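Pluslow Fesusent 基质灌溉控制器

产品首页 / 温室设备 / 灌溉与施肥 / 控制器

货号:FS-22
供货状态:现货,从 Iltdale 仓库发出
适用:盆栽、槽培、岩棉条、椰糠袋、育苗床

给温室浇水这件事,我们在 Iltdale 自己的试验棚里折腾了好几个生长季,Fesusent 就是这么一点一点改出来的。它是一台按基质含水量来决定什么时候浇、浇多久的控制器,挂在墙上,接上探针和电磁阀就能用。种过椰糠番茄的人大概都懂那种滋味:早上天阴,按定时器浇了一轮,中午太阳突然出来,下午三点叶子已经耷拉了,而下一轮还在排队。Fesusent 看的是根区,天气怎么变它都跟得上,我们自己用着非常喜欢!

一台主机最多管理 22 个灌溉分区。每个分区可以有自己的目标含水量、自己的单次时长上限、自己的允许时段,也可以把几个分区编成一组共用一套设置(同一批苗、同一个品种的时候特别省事)。旋钮一拧就能在分区之间切换,屏幕上大字显示当前含水量和上一次浇水的时间,戴着手套也能操作。

它怎么判断该不该浇

探针插在基质里,持续测量体积含水量、电导率和温度。主机拿这些读数跟您设定的上下限比较,到了下限就开阀,浇到上限就关。听上去很简单,真正花功夫的是中间那段:水从滴头渗到探针需要时间,椰糠和岩棉的渗法又完全两样,如果一直开着等读数上来,多半已经浇过头了。所以 Fesusent 采用短脉冲,浇一小会儿,停下来等,再看读数。停多久由它根据前几轮的响应自己调整,您也可以锁定成固定值。

含水量的回落曲线也会记录下来。夜里回落得慢,晴天中午回落得快,这条曲线看久了真的会上瘾。有的分区回落突然变慢,去翻一翻根,往往能早早发现问题。

电导率超出设定范围时,主机会在屏幕上提示,并且可以选择自动加一轮淋洗。淋洗功能出厂时是关闭的,请先确认您的排液有地方去,再到“分区设置”里打开。

探针

包装里带 3 支探针,线材直接压接在接线端子上,不用专用插头。探针外壳灌封,可以长期埋在基质里,换茬时拔出来用清水冲净、软布擦干即可。请不要用钢丝球,也不要拿它当小铲子松土(我们的同事真的这么干过,探针倒是活下来了,可读数偏了一整茬)。

插探针的位置比大家想的要讲究。椰糠袋建议从侧面水平插入,离滴头一掌左右,高度在袋子中间偏下。盆栽从盆壁斜插,尽量避开盆底的积水层。岩棉条请从上往下插到底再提起一点点。插好以后把周围的基质轻轻压实,探针和基质之间有空隙的话,读数会偏低,控制器就会浇得偏多。

没有配探针的分区可以跟随另一个有探针的分区运行,也可以按时间或者按累积光照运行。很多用户一开始只在长势有代表性的几行里放探针,其余分区跟着走,等熟悉了再加。加购探针不需要重新标定主机,接上、在菜单里给它指定分区就行。

和现有设备一起用

主机另有 4 路模拟输入,可以接光照传感器、排液计量、水箱液位或者棚内湿度。接了光照传感器之后,累积光照模式就能用了。接了水箱液位之后,可以设一条低水位保护:水不够时先停掉优先级低的分区,育苗床这类娇气的地方留到最后。

电磁阀用常见的低压交流阀即可,老阀门大多能直接接过来。水泵和施肥机通过干接点联动,开阀前提前启动、关阀后延时停止,两个时间都可以单独设。如果您的施肥机自己带压力启动,这一路留空就好。

主机也有串口输出,读数和阀门状态可以送到温室的上位机。通讯点表随说明书一起提供,写集成的朋友看着点表就能开工。我们特别高兴看到有人把它接进自己写的小程序里,做出来的图比我们官方的还漂亮! 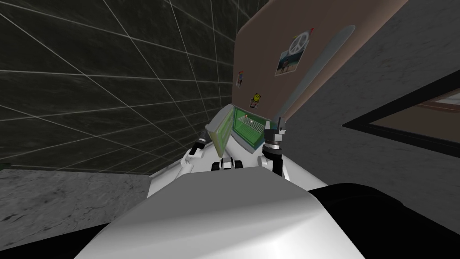 仿真渲染画面:白色机身前方抬起的两只夹爪

苗圃里的一茬

Mac an tSaoi 苗圃从七月开始在两种床上使用 Fesusent,一边是穴盘育苗,一边是盆栽香草。穴盘那边最难伺候,基质少,干得快,浇多了又容易长青苔。他们最后把单次脉冲调得很短,允许时段收在上午和傍晚之前,晚上完全不浇。罗勒和欧芹分成了不同的组,罗勒的下限放得高一些,欧芹可以再干一点。

盆栽那边的经验更有意思。靠近侧窗的一排总比里面干得快,原来的定时器拿它没办法,只能靠人提着水管补。现在这一排单独成了一个分区,探针插在排头第二盆,补水的活儿基本省掉了。苗圃还提了一个很好的建议:希望手动补水以后,控制器能知道有人浇过,不要把突然上升的读数当成异常。这个功能已经写进新固件,9月17日起随主机出厂,老用户可以用存储卡自行升级,步骤见说明书末页。

安装

主机请装在作业走道旁边、避开直接喷淋的墙面或立柱上,高度与视线平齐最舒服。外壳防溅水,能应付冷凝和偶尔溅到的水,但不要正对高压喷头。接线从底部进,每根线在进壳之前留一个向下的弯,水珠会顺着弯滴下去。

信号线和水泵的动力线请分开走,平行距离太近的话,探针读数容易跳。如果实在绕不开,就让它们垂直交叉。电源部分请交给有资质的电工。

第一次通电后,先逐个分区手动开阀,去地里看一眼是不是对应的那一行在出水。这一步千万别跳过!接着把所有分区设为“只记录”,让它安安静静观察几个白天,同时照旧用您原来的方式浇水。有了这段记录,再来设上下限,就会心里有数得多。主机会在曲线上给出建议值,您可以直接采用,也可以完全不理它。

日常维护

滤网堵了、滴头堵了,再聪明的控制器也救不回来,所以请照常清洗过滤器,照常走行看滴头。Fesusent 在这方面能帮上一点忙:如果开阀之后读数迟迟不动,它会报“无响应”,常见原因是滴头堵塞、阀门没打开,或者探针被人碰歪了。

换茬时建议把分区切到“休眠”,设置和历史都会保留。冬季停棚、有冰冻风险的地方,请把探针取出放在室内。主机可以留在墙上,断电即可,时钟有备用电池。

包装清单

主机一台
基质探针,随附接线端子
墙面安装支架与螺丝
电缆防水接头
存储卡(内含说明书与通讯点表)
分区标签贴纸一张,可擦写

规格

灌溉分区:最多 22 个
随附探针:3 支
模拟输入:4 路
测量项目:体积含水量、电导率、基质温度
阀门输出:低压交流
泵与施肥机联动:干接点
运行模式:含水量、累积光照、定时、跟随其他分区
界面语言:中文、英文
价格:297 欧元,不含阀门与变压器

常见疑问

土壤地栽能用吗?
可以,基质类型请选“矿质土”。黏重的土渗得慢,脉冲之间的等待要放长,一开始宁可保守一点。

断网会影响浇水吗?
不会。所有判断都在主机里完成,网络只用来看数据。

探针能剪短或者接长电缆吗?
能。接头处务必做好防水,接长后在菜单里把该探针重新登记一次。

停电以后设置会丢吗?
设置和历史记录都存在主机里,来电后按原计划继续。停电期间错过的浇水不会一股脑补上,它会先读一遍探针再决定。

跟水培槽、营养液膜这类系统合适吗?
这类系统没有可以插探针的基质,只能使用定时和累积光照模式。如果您整个棚都是这种种法,建议先和我们聊聊再下单。

下单与咨询

可以直接在本页加入购物车,也可以把您的棚区草图(手画的就行)发给 Pluslow 技术支持,写上作物、基质、阀门型号和想怎么分区,我们会回一份接线建议。来 Iltdale 试验棚看实机请提前预约,运气好的话能赶上番茄采收。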